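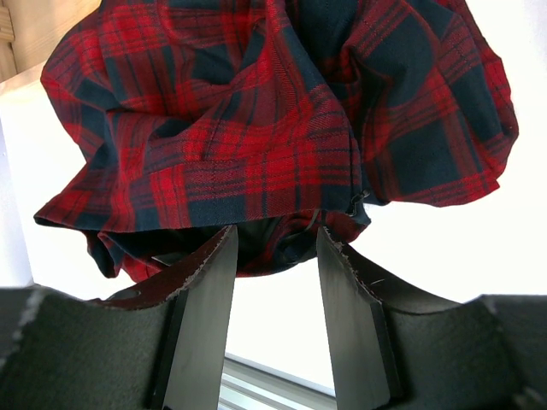

Red and navy plaid on a white surface.

Mobile > Tools & Utilities > Reviews

Reviews | Guides | Drivers | Downloads | Forum | Contact

Nurwood Flash Utility review: a simple tool for restoring older Android phones

Nurwood is a Windows program for writing firmware to Android phones and tablets. It handles the common scatter-file packages and a few of the single-image formats that smaller brands use. I have had it installed for most of the winter and used it on 18 devices, mainly budget handsets that were stuck on the logo or needed to be put back to the original software before resale. Of those, 16 were restored without trouble. The other two are covered further down.

Installation

The installer is small and does not need an account. It puts the program, a log folder and a driver folder in the same place, and it asks before adding the USB drivers. Say yes unless you already have a working set. I let it install over an older driver on my laptop and had to remove both and start again before the phone showed up in the list. On the desktop, which had nothing on it, the first connection worked right away.

There is no Mac or Linux version. I did not try it in a virtual machine.

Using it

The main window has one field for the firmware folder, a list of partitions with check boxes, and a Start button. You load the package, turn the phone off, press Start and plug in the cable. Some models need a volume key held down while you connect. The program does not tell you which key, so look that up first.

Loading a package checks that every file named in the list is present. If one is missing, the row turns gray and Start is disabled. I like this. The tool I used before, Aren, let me begin with a missing file and then stopped halfway, which left the phone in worse shape than when I started.

Speed depends on the package and the port. A firmware for an Engelbrecht budget phone took longer through a hub than straight into the back of the PC, and it also dropped the connection once on the hub. After that I stopped using the hub for this kind of work.

The partition list is in the same order as the file, with no grouping. The boxes are all checked by default except the preloader and the one that holds the IMEI data. That is a sensible default. If you check either of them a warning comes up, and you have to type the word CONFIRM to go on.

Backup

Read-back is on the second tab. You pick a partition, choose where to save it and connect the phone as before. It works, but it only does one partition at a time, so a full backup is slow going. Aren does this part better, with a single button for the whole device. I still keep Aren installed for that reason.

What went wrong

Two phones would not flash. The first was a Grurach tablet with a locked bootloader. Nurwood gave an error number and no text, and the help file does not list that number. I unlocked the tablet with the maker's own tool, tried again and got the same number. It went back in the drawer.

The second was recognized for a moment and then disappeared. I changed the cable and the port and reinstalled the driver, with no change. It may have been a worn connector on the phone, so I don't hold that one against the program.

The log is plain text and fairly complete – it records the time, the partition and the result of each step. It is overwritten every time the program starts, so copy it somewhere before you close the window if you plan to ask for help on the forum.

Free and paid versions

The free version does everything described here. The paid one adds batch mode, for flashing more than one phone at once, and removes the banner at the bottom of the window. I tried batch mode on the trial with 2 phones of the same model and both finished. A repair counter might want it. For home use the free version is enough.

Verdict

Good: clear file check before writing, safe default settings, no account needed.

Bad: error numbers without explanations, slow backup, log not kept between sessions, Windows only.

I would use it again for an ordinary restore on a phone with an unlocked bootloader. Charge the battery at least halfway first and copy anything you want to keep, as a full flash erases the user data. The version reviewed was the November build.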